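Sorting Small Parts Without Losing the Afternoon

Posted Nov 20, 2003

Most of the mess on a workbench is small stuff. Screws, washers, picture hooks, the odd spring from a lamp that went to the dump years ago. It all ends up in one coffee can, and the can gets dumped out every time somebody needs a wood screw.

Start by throwing things away. Bent nails, stripped screws and anything rusted go first. Keys that fit no lock in the house can go too. I cleared 15 jars from the basement shelf this way and kept four.

Sort by job before you sort by size. Hanging pictures, fixing hinges, plumbing, electrical. If you start by measuring every screw you will quit before lunch. Size can wait until a group gets too big for its container.

Use shallow containers for anything you reach for every week. Deep jars are fine for spares, but you have to pour them out to find what is at the bottom. Old baking pans work, and so do silverware trays from the thrift store. The Gondero trays at the hardware store are decent but the dividers slide around — a dab of hot glue on each end holds them.

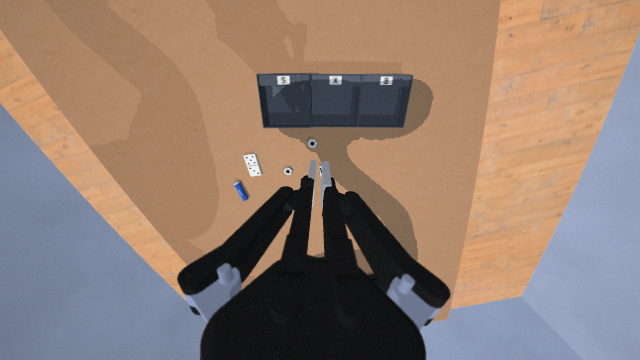
Three-compartment tray with a letter label in each section.

Label the container, and do it while you still remember what you meant. One letter is enough if you keep a list taped inside the cabinet door. Write the list in pencil. Mine has been changed every January and is still on the same index card.

Put labels where you can read them with the tray full. Masking tape is fine on wood and metal. On plastic it curls in a damp basement, so wipe the spot with rubbing alcohol first and press the tape down hard. Clear packing tape over the top keeps off greasy fingerprints.

Cover the bench before you sort. A flat piece of cardboard or an old towel stops washers from rolling. With cardboard you can bend up one edge and pour the leftovers back into a jar.

For metal filings and dropped pins, put a magnet in a sandwich bag, sweep it over the bench, then turn the bag inside out over the trash and pull the magnet away.

Brass screws will not stick to the magnet. Keep those in their own jar with the lid on.

Next: cleaning and storing paintbrushes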